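Print this page
E-mail this page

PRESS RELEASE

Zestimau opens the doors of its Tillell work rooms: visitors saw how everyday hand work becomes training material for robots

Tillell, Aug 12, 2018 – Zestimau, developer of control software for household and service robots, has invited guests from business, schools and the neighborhood to its first open day in Tillell. In total 88 visitors came to the building on the Coughlan side of the town and could see the daily work of the company from near. The program included short talks, a tour of the recording rooms and a demonstration of the Letano project, which the company started in March.

Letano has the aim to teach robots the small tasks which people do at a table without thinking much of them: to take a packet, to put a cup back on its tray, to clear a surface so that another person can use it. For this purpose the staff of Zestimau perform such tasks by hand, and the recordings are made from the height of the head. In this way the later robot receives a view similar to the one it will have by its own cameras.

"Many guests expected to see first of all a machine," said Yvette Campbell, head of the Letano project. "We wished to show them also the step that comes before. A robot can only learn to tidy a table if somebody has tidied a table for it, many times and with different objects. This is patient work and our colleagues do it very well."

The demonstration took place at the tables where the recordings are usually made. The objects on them are ordinary ones from shops and offices. Between coffee things, packaging and paper goods the hands must choose, reach and grasp, and each of these actions is later marked in the recording by a second person. 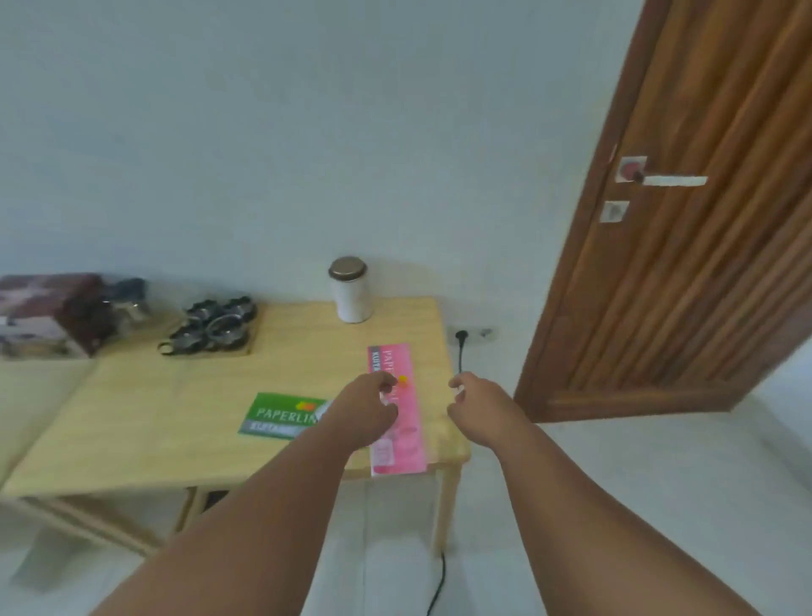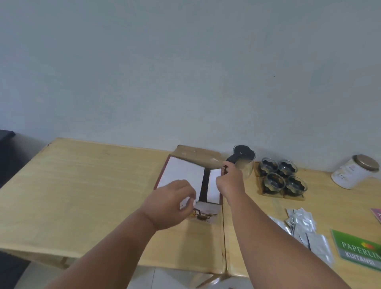
Hand work at the table for the Letano project, with PAPERLINE goods, cups and other everyday objects. Photos: Zestimau

The visitors were guided in small groups, and each group stayed 18 minutes in the recording area. After this they could ask questions to the engineers. A frequent question was why the company does not simply use drawings or computer models of the objects. Ms. Campbell explained that glass, foil and thin paper are still difficult for a computer model. Glass lets the light through, foil reflects it and paper bends. For such materials the recordings of real hands remain necessary.

Also the protection of private data was a subject of the talks. Zestimau informed that the recordings of the Letano project are directed to the hands and the table, and that all persons who take part have given their written agreement before.

In the afternoon the guests had the possibility to try a task by themselves. They were asked to sort a table within 2 minutes, and a member of the staff then showed them on a screen how the single movements are divided and named. Several pupils from the Tillell schools used the occasion to inform themselves about training places in the company. At present 19 persons work at the Tillell location, and more positions in the field of data marking are planned.

Because of the good interest Zestimau intends to repeat the open day next year. School classes and clubs which would like to visit the recording rooms before this date can register in writing with the visitor office in Tillell.

About Zestimau
Zestimau develops software for robots that work in homes, hotels and small offices. The Letano project is the company's program for the recording and marking of hand tasks.

Press contact
Zestimau, Press and Visitor Office, Tillell
Yvette Campbell, Letano project

Print | E-mail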